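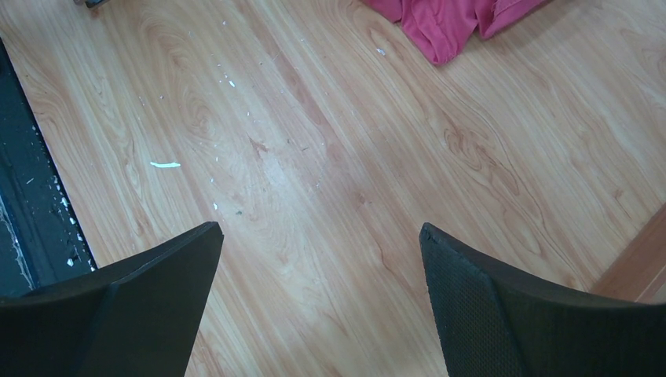

Department of Music and Moving Image, Floststead Arts Centre

A score for the ice: the Hrytsenko Ensemble prepares its polar evening

When the lights go down in the main hall at Floststead on 7th May, the audience will hear a harmonium before it sees anything at all. For almost three minutes the screen will remain dark while a single chord is held and slowly altered. The first picture, a ship's mast against a white sky, arrives only once the chord has settled.

The work is Rurnier, an evening-length programme of early expedition footage with a newly commissioned score by the composer Salamatu Sulemana. It is the largest commission the department has undertaken, and it brings the Hrytsenko Ensemble back to the hall after an absence of several seasons. The programme takes its title from the whaling station at which most of the surviving reels were shot, and it draws upon material that has seldom been shown outside specialist gatherings.

The footage came to the department as 2994 feet of film in unlabelled cans. There were no intertitles and no indication of sequence. Certain passages could be placed with the help of a ship's log held in the same deposit. Others could not, and the editors have left these as separate episodes, divided by short intervals of black.

Ms Sulemana began work in December, at the piano and without the pictures. She had watched the whole of the material once, in silence, and then put it away for a month.

"I wanted to know what I had kept," she explains. "I remembered the dogs, a man laughing with his mouth full, and the long passage in which the ship does not move. Those became the three places where the music is loudest. When I went back to the film I found that I had misremembered nearly everything about the dogs, but by then the music was written and I was fond of it."

The score calls for eleven players. Strings and harmonium carry most of the first half, with two percussionists seated at opposite sides of the stage. A bass clarinet enters with the arrival of the supply boat and is seldom silent afterwards. The composer has avoided direct imitation of the action. Doors close and hammers fall on the screen without any corresponding sound from the players, and the storm episode, which earlier accompanists might have treated as an occasion for drums, is given to a solo viola playing very quietly near the bridge of the instrument.

Electronic sound is used sparingly. Four loudspeakers placed behind the rear stalls will carry recordings of the harmonium itself, slowed until the movement of the bellows becomes a kind of breathing. These were made in the Havetti Room, the smaller of the centre's two studios, over the course of a single night.

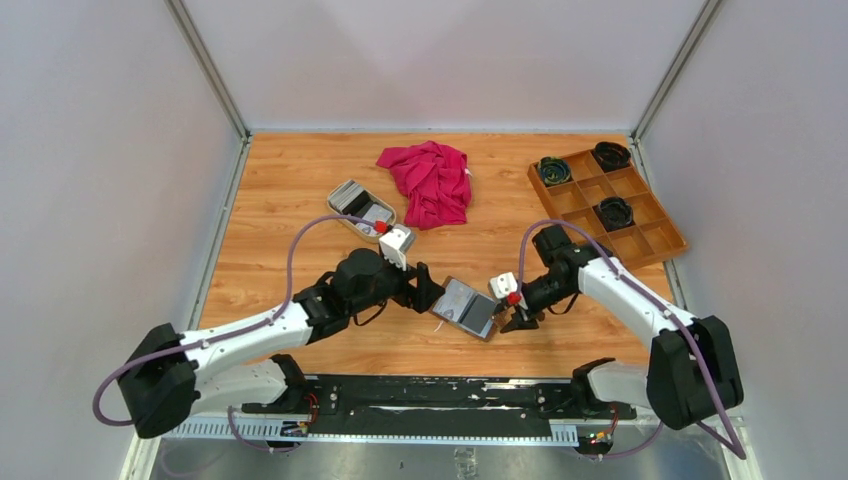
The tabletop and its pale surrounding panels.

The question of tempo has occupied the ensemble for much of its rehearsal period. Cameras of the time were turned by hand, and the speed of the action varies from one reel to the next. The editors have chosen not to correct this. The conductor will therefore work without a click track, taking cues directly from the screen, and the written score contains 80 numbered points at which players and picture are expected to meet. Between these points some freedom is permitted. Two performances of the supply boat episode in rehearsal differed noticeably in length of phrase, and the composer has declined to say which she prefers.

A further matter was the treatment of silence. The final reel shows the station after the whaling season, with its boats drawn up and its chimneys cold. Early drafts of the score continued to the last image. In the present version the players stop well before it, one desk at a time, and the closing passage is left to the sound of the projector.

Audiences who attended the department's previous programmes of accompanied film will notice a change in the arrangement of the hall. The ensemble will be seated to the left of the screen instead of beneath it, and the front two rows have been removed. Latecomers will be admitted at the interval only.

A printed programme containing an essay on the reels, together with several pages of the manuscript score, will be on sale in the foyer. Ms Sulemana will speak about the commission in the Havetti Room before the performance. Admission to the talk is free to ticket holders, and places should be reserved through the box office.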